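The Beretti Question

By April the comparison had been running for nine weeks, and Sabine Stüber had stopped writing adjectives in the log. The log had columns for gripper, task, attempt, result and remarks. Remarks was meant to be optional. Muchen Zhong had filled it on every line of the first week, usually with the word "good," and she had gone back and deleted each one.

There were two candidates. The Beretti had parallel metal fingers and a stiff wrist, and it did what it was told to within a tolerance that Sabine had measured and found acceptable. The Aquino had softer fingers and a controller that made its own small decisions about force. The Aquino had the better record on cups. The Beretti had the better record on everything that had an edge. Leltden, who was paying, wanted one answer by the end of the month, on one page.

"They want a winner," Muchen said.

"They want a purchase order number," Sabine said. "The winner is how they get to it."

The coffee task had been Gyula Kun's idea. He ran the Urkstead site and believed that a machine which could not manage a coffee pod should not be shown to visitors. Sabine had objected on the grounds that Leltden moved seed trays and had no interest in coffee. Gyula had listened to this with his coat on and then put the task on the schedule, between the bucket task and the drawer task, in ink.

So each session now had both. The bucket was a test of the wrist camera and the approach. The arm went in from overhead, and the software was asked to find the bottom and report a depth. The pod was a test of placement. Sabine weighted them equally, which annoyed everyone to the same degree. 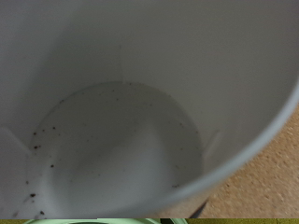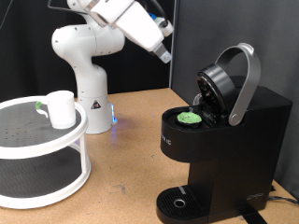
She ran the afternoon session alone. Muchen was on the phone in the corridor with Tímea Simon from Leltden, and through the door Sabine could hear him agreeing to things. The Beretti was on the arm. She checked the mounting screws, zeroed the force reading, and entered the time.

The first depth estimate came back short. She repeated it and got the same number, which was a kind of comfort. A consistent error could be subtracted. She made a note of the offset, adjusted the camera exposure by one step, and ran the set again. The third estimate was correct. She logged all of them, including the bad ones, and left the remarks column blank.

Muchen came back in and sat on the edge of the desk.

"Tímea asked which one I'd choose," he said.

"What did you tell her?"

"I said the data was still coming in."

"That is what I would have said."

"She said that's why she asked me." He looked at the arm. "I told her the Beretti."

Sabine saved the file and opened the summary sheet. Across 90 scored attempts, the difference between the two grippers came to 3, in favor of the Aquino. She had known this since morning. It was well inside the spread between one session and the next, and a different choice of cup would have reversed it. She turned the screen so he could read it.

"Then I was wrong," Muchen said.

"You were early. Why the Beretti?"

He thought about it for long enough that the fan in the controller cabinet cycled off. "When it drops something, I know why," he said. "With the Aquino I have to pull the force logs, and half the time I still don't know. Dénes spent 13 days on that one slip and wrote it up as unexplained."

Sabine remembered the report. Dénes Pap had attached four graphs to it and an apology. She had filed it under firmware, for lack of a better folder.

She scrolled to the top of the sheet, inserted a column, and typed "cause of failure known" as the heading. Then she took the old logs down from the shelf, the ones with the deleted remarks, and handed him half.

"You start with the drops in week one," she said. "Yes or no. No adjectives."

He found a pencil. At a quarter past six Gyula put his head in to ask whether there would be an answer, and Sabine told him that there would be a column.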